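3.2 Rehearsing the tray task in simulation

The arm itself was put together over one November in a shared workshop, on a bench that also had to serve for bicycle repairs and, most evenings, somebody's soldering. We had the bench for a few hours at a time and could not leave anything bolted down. A simulated copy of the set-up, which we call Plekesora, was therefore where most of the early work happened, and it was far more fun than we had expected.

The task is simple to state. Small parts lie in and near a shallow tray, and the arm has to reach over the wall of the tray, close on one part and lift it clear. Every run starts from a fresh layout. The colours of the table top, walls and floor are drawn again each time, as are the direction of the light and the place where the viewpoint sits. We let the table patterns get quite loud. Our first policy, trained on a single plain table, fell apart as soon as someone put a cutting mat on the real bench, and we wanted one that could shrug that sort of thing off.

Kyung-hwa Ki wrote the layout generator, Dokent, in about 300 lines, and it has hardly changed since. It places the tray first, then scatters the parts, and throws away any layout where two parts overlap. Parts are allowed to land outside the tray. We had first treated these as mistakes and filtered them out, but keeping them in gave us a welcome surprise – the arm got better at picking the parts inside the tray too, perhaps by learning where the walls were.

Shadows deserve a word. The arm often shades the very part it is reaching for, and on the real bench the single overhead lamp makes this worse. Early renders had soft, even light, and the policy hesitated badly over dark patches once it was moved to the hardware. Turning on hard shadows made each run slower to render, but we think it was the best trade we made in the whole project.

In all we rendered 2,295 layouts and held back 109 of them for testing. Training ran overnight on a desktop machine at home, with a checkpoint saved every 500 steps. Figure 4 gives one of the rendered layouts, with the gripper low over the tray. The same layouts were later used to compare the two wrist designs in Section 3.3, and we were delighted to find that no change to Dokent was needed beyond swapping the arm model.

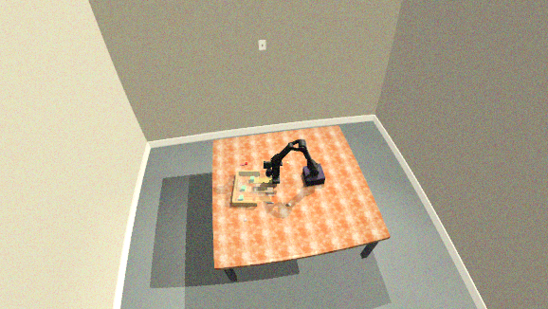
Figure 4. A simulated layout in Plekesora, with the arm reaching over the tray.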